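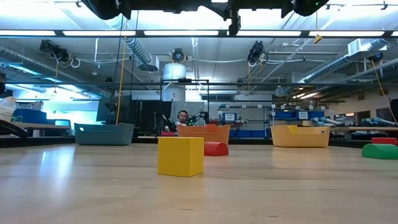
Kovik Two-Arm Sorting Bench
Research method kit for block-and-bin manipulation studies
Supplied by Stilano

Overview

Kovik is a tabletop method for collecting and scoring two-arm sorting demonstrations. It covers the block set, the bin set, the layout sheets, the recording software and the scoring rules. It does not include arms. The method assumes two arms working over one shared tabletop, a camera at each wrist and at least one fixed view of the whole work area.

The task is simple on purpose. Colored blocks start on open wood and go into open bins. A trial ends when the last listed block has been released or when the time limit runs out. Most of the value is in how starting layouts are chosen and how partial results are recorded, and the rest of this page deals mainly with that.

Starting layouts

Layouts are drawn by the Skumitard generator, which places blocks by shape, color and spacing. Spacing matters more than color. Two blocks set nearly touching are harder to grasp than the same blocks set apart, and a cylinder on its side will roll if a finger tip meets it off center. The generator has a setting for each of these cases, so a lab can hold one fixed and vary the others.

Bins may be empty or partly filled at the start. A partly filled bin changes the release height, and this should be entered in the trial record.

Wrist view

Each wrist camera should be set so that both finger tips stay in view through the full range of the gripper. Aim for bare table between the tips when the gripper is open. 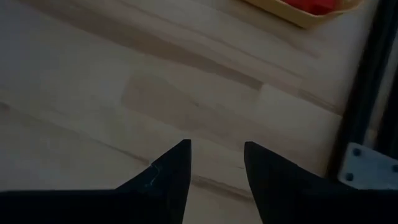
Fix the exposure before the first trial and leave it alone. Pale tabletops drift toward gray when an arm shades them, and automatic exposure then shifts the block colors between frames. Light wear on the finger surfaces has no effect on scoring. Replace fingers when the tips no longer meet.

Scoring

Each block is scored on its own. The states are untouched, moved, grasped, released in the correct bin, and released elsewhere. A grasp counts once the block has cleared the table. A block pushed along the wood is scored as moved, even if the fingers are closed on it.

Which arm handles which block is left open by default. A strict mode splits the table down the middle and assigns each half to one arm – useful for comparing policies, less useful for training them.

Two-arm run

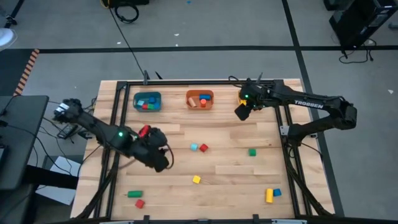 Left gripper closed on a red object, with teal and orange bins at the back of the table.

Reference result

The Sutanto baseline was trained on 1,000 demonstrations and tested on 17 layouts it had not seen. It cleared 9 of them with every block in the correct bin. Most of the failed layouts had at least one pair of blocks set close together at the start. Repeating those layouts with wider spacing recovered about half.

Baseline weights and the full trial records are included with the kit. Records from before January use the older state names and need the conversion script.

Requirements

Two arms with position readout at the gripper
Flat tabletop, matte finish preferred
Rigid frame or clamps for the arm bases
Open bins with low sides
Cable routing that stays clear of both grippers at full reach

Ordering

Sold as a complete set or as blocks and bins only. Replacement blocks are sold by shape, in mixed colors. Orders placed before noon on Wednesday ship the same week. State the maximum gripper opening when ordering so that the correct block size can be packed.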